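Goodwin data collection: progress report
Sep 2, 2022
1 min read

We have recorded 1124 demonstrations with the handheld gripper, 56 of them rejected for tracking loss. Tabletop work is on schedule. Drawer tasks are four days behind.
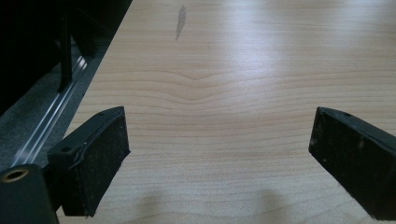

Zurine asked whether the next 400 should cover more table surfaces before new tasks are added. We agree and will budget for it through December.

Related
Allia: labeling costs
Skostosov site setup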